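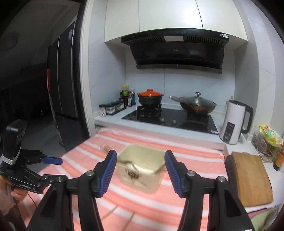 A clay pot and a covered wok on the stove in the Plustden demonstration kitchen, with spice jars kept beside the burners.

Plustden home cooking program returns in June

The Plustden Community Centre will again offer its home cooking program this winter, with the first session to be held in June. The program is intended for residents who cook in small kitchens and wish to prepare a full meal on a two-burner stove.

Sessions will take place in the demonstration kitchen on the ground floor of the Flillton Street building. The kitchen was fitted out as an ordinary household kitchen, with a gas stove, a range hood, an electric kettle and a single run of white countertop. Participants will work at the stove and at the table facing it.

Each course consists of three evening sessions, beginning at 7 pm. The first covers slow cooking in a clay pot, including the care of the pot and the correct level of heat. The second deals with covered cooking in a wok. The final session is given over to storing leftovers, labelling containers and keeping a benchtop in good order between meals – a topic requested by many of last year's participants.

The centre recorded 102 enrolments across the previous program. Places in each group remain limited owing to the size of the room, and residents who missed out last year will be offered a place before general bookings open.

Ingredients are supplied by Bataineh Grocers and are included in the course fee. Participants are asked to bring an apron and a lidded plastic container for taking food home. Those with allergies or other dietary requirements should note these on the enrolment form, as recipes can be changed only with prior notice.

The recipe booklet, printed by Satard Press, has been revised for the new program and now includes a page on dried spices and how long they keep their flavour. Copies will be handed out at the first session and will also be held at the front counter.

Enrolment forms are available from the centre's reception during opening hours. Completed forms may be returned in person or by post.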